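Does your board game need an app?
Speaker notes, Hakim Tarigan
Bendurstead Tabletop Weekend, Monday morning slot

Start without slides. Ask who has an app on their phone for a game they no longer play. Wait for hands. Ask who has a game they can't play any more without an app that is gone. Fewer hands, but leave them up a second longer.

Say where I stand. I own too many games and I've bought most of the gimmicks. I'm not against screens. I'm against paying for a box of cardboard and finding half the rules somewhere else.

The pitch we keep hearing
Publishers tell us an app makes setup faster, keeps the rules straight and lets the story surprise you. Take these one at a time. Don't rush.

Setup. I timed Gellgate at home with four players, all of whom had played before. The paper version was ready before the app version had finished its update. Fair point against me: it was a slow connection. Still, the paper version doesn't have a connection.

Rules. Gellgate's app will tell you whose turn it is. It won't tell you what happens when two players claim the same bridge, and the rulebook sends you back to the app. Read out the line from page 4. Pause for the groan.

Story. This is where I give some ground. Rullivholm has nearly 380 short scenes, and nobody wants to flip through a book that fat in a dim room. Recorded voices, some of them good. I liked it the first time. By the third evening we were talking over the narrator and one of us was holding down the skip button.

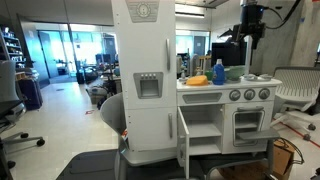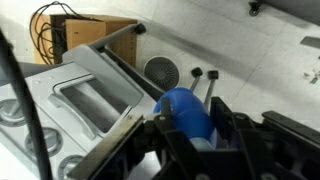 What is the pretend part for, and who does the pretending? A good game gives you a token and a reason to care, then gets out of the way. If I tell you a gray disk is a lighthouse, you'll guard it all night. The publishers seem to think we've lost the knack and need sound effects to help us along. Look at the toy refrigerator, with its water dispenser panel and the four small round buttons across the top. A kid could decide in a second what each button is for, and change all of them by lunch. Put a speaker behind those buttons and somebody in an office has decided already. Same with the lighthouse. Once it has a foghorn on my phone, I'm checking my phone.

(If the room is restless, skip to the money part.)

The money part
Ask the question publishers don't like: who pays for the servers when the game stops selling? I wrote to Ngau, who put out both Gellgate and Rullivholm, and asked how long the apps would be supported. The reply said they were "committed to the community." I asked for a date. No reply to that one yet – check mail before going on, in case I have to eat this paragraph.

People will say you can print the scenes if it comes to that. Maybe. Then why not sell me the printed scenes now?

What I'd accept
An optional timer. A score sheet for people who hate adding up. A full set of rules in the box, tested by players with their phones in another room. I'd put that last one on the lid in large type.

Questions. Someone will bring up their kids and how much they love the app version. Don't argue. Ask what they played the week the tablet was broken.

Hand the mic back, copies of the page 4 handout are on the chair by the door.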